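Section 3. Setting Up and Looking After Your Metal Bins

Welcome back! If you have worked through the first two sections, your table is level, your labels are printed, and you are ready for the part most people enjoy, when things finally start going into bins. Take your time over it. The bins are simple enough, but a few minutes of care on the first day will save you a good deal of rummaging later in the season.

Before you begin

You will need two bins from the Grondora range, a soft dry cloth, a second cloth dampened with plain water, and a strip of felt if you plan to keep glasses or anything else with lenses. Set aside a quiet stretch for this. Murali Lobo, who wrote the first version of this guide for the Koltusstead lost property desk, always did his on a Saturday morning with the radio on, and we can't think of a better way.

Placing the bins

1. Wipe the inside of each bin with the damp cloth, then dry it well, paying attention to the line where the sloping walls meet the bottom.

2. Stand the first bin in front of you, within easy reach.

3. Stand the second bin lengthwise directly behind it. Push it up close so that small items can't slip down between the two.

4. Press gently on each corner. If a bin rocks, fold a piece of card and slide it under the low side.

Note: Scuffs on the bottom are normal in a bin that gets used, and they do no harm. Please don't try to polish them out, as scouring powder leaves a grit that is much harder on your things than any scuff (ask us how many cloths we went through learning that one).

Putting items in

5. Begin with the front bin. Lay sunglasses and spectacles on one half of the bottom, with plenty of bare metal around them so they can be picked up without scraping.

6. Keep bowls and other rounded pieces toward the opposite side. A round bowl is quite happy resting where the bottom meets the wall.
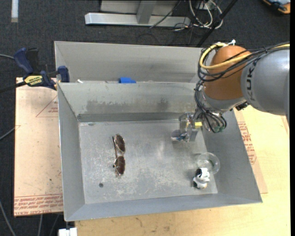 Page last changed: April, by Hiếu Hoàng

Clear pieces deserve a second look, by the way. A transparent bowl lets the gray of the metal show right through, and it is surprisingly easy to reach past one or set something down on top of it. Look for the bright line around the rim before you put your hand in.

7. Leave a gap between the glasses and anything hard. A hand's width is comfortable.

8. Save the rear bin for overflow, and fill it only once the front one is getting crowded.

Caution: Never drop items in from above the rim. Lower them to the bottom and then let go. Lenses scratch easily, and bare metal is not forgiving.

Caution: Don't stack anything on folded or unfolded glasses, even something light. Thin temple arms bend before you notice.

Weekly care

Once a week, take everything out and go over the bottom with the dry cloth. Small round marks sometimes stay behind, and if one doesn't lift with a little warm water you may safely leave it be. Lay the felt back down if you use it, smooth side up, and return the glasses first.

Spare felt and labels can be ordered through the Skundville office. For dented rims, turn to Section 5.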